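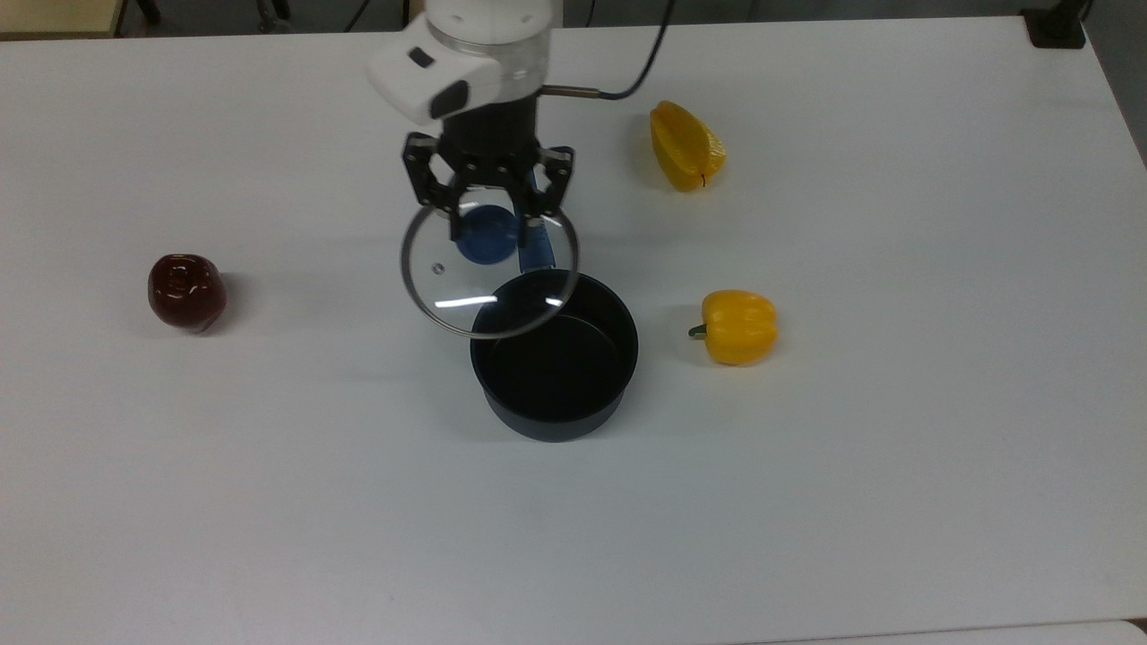
Glass lid over a black saucepan, with an apple, a star fruit and a yellow pepper on the table.

Ticket: Post removed under community standards, appeal closed without reply
Product: Sandov (page account)
Status: Resolved, monitoring
Opened: 12th August

Reported problem
Our page on Sandov belongs to Pesik, a small literary magazine. On the weekend a post linking to our review of the Sfeir translation was taken down. The notice said "violates our standards on hateful behaviour" and gave no other detail. The post quoted 80 words of the novel, including a slur spoken by one of the characters. The review discusses that passage at length.

I appealed through the link in the notice. The appeal showed as closed six minutes later. The page has also lost the ability to schedule posts, and reach on everything else has dropped. We have roughly 3000 followers and a normal post gets a few hundred views. The last one got 6.

Steps tried before opening ticket
Logged out and back in on desktop and phone. No change.
Reposted the link without the quotation. Removed within the hour, same notice.
Posted a link to a different review. Stayed up.
Checked Page Quality. One violation listed, although two posts were removed.

Support reply 1
Please confirm whether the preview text on the second post still contained the quoted passage. Link previews are scanned along with the post. Please also send the reference from the first notice.

Customer reply
Yes, it did. The preview pulls the first paragraph of the review, and the quotation is in it. Reference ends in 262. We had the same trouble in June with an interview, but that one was restored on appeal.

Support reply 2
The appeal was closed by the automatic filter before it reached a reviewer. I have reopened it by hand and marked it as literary quotation. Scheduling is locked while a violation is active, so it should come back on its own if the decision is reversed.

Customer reply
First post is back up with its comments - the second is still missing. Scheduling works again. In the meantime we changed the summary field in Nidilau, our site editor, so the preview no longer uses the opening paragraph. Reposted with the new summary and it has stayed up.

Support reply 3
The second removal was never logged as a separate violation, so there is no case to reopen. Leave the new post in place. I can't give a date for reach returning to normal. Ticket stays on monitoring for now; reply here if another notice arrives.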